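Print | E-mail

So the retest numbers are in, and I've been walking around with a stupid grin since lunch.

If you read my May post, you know the question we've been stuck on. You collect demonstrations by having people carry a gripper in their hand and do the task themselves, and then you train a policy on what the gripper's camera saw. Great. But how much does it matter WHERE they did it? We had 238 demonstrations of one small job (pick up the thing, put it in the box, close the lid) and every last one was done at the same table in the Destley room. The policy trained on those was lovely at that table. Wheel the arm over to the other side of the building and it reached for stuff like somebody looking for their glasses in the morning.

Eckhard Hollmann, who sits across from me and has strong feelings about data, kept saying we had too much of it. I thought he was being difficult. His idea was to throw out more than half, keep 101 demonstrations total, and spread them over 14 different setups — new tables, new walls, new clutter, new people doing the holding. Same task, same training recipe, nothing else touched. I argued with him for most of a week, I'm a little embarrassed to say.

Well! We ran both policies in 8 places neither one had ever seen. The big single-table policy finished the job in two of them. The small spread-out one finished it in seven. I made Eckhard run the whole set over again because I didn't believe it, and it came out seven again (a different seven, which is its own puzzle). 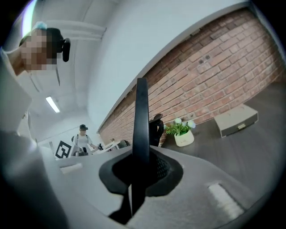
Now, the part I keep chewing on is the wide lens. With that much room in view, the policy gets a big helping of background along with the fingertip, and my guess is that the single-table version learned the wall as much as it learned the task. I tried blacking out everything except the middle of each picture and retraining. It helped a bit, four places out of eight, but it was still well behind simply having more rooms. So cropping isn't the whole story, and I don't have the rest of it yet.

Next up is the Benkirane set, which has a drawer instead of a lid and a handle that everyone grabs differently. Eckhard wants to cut that one in half too. I've asked him to let me finish labeling it first.

Print | E-mail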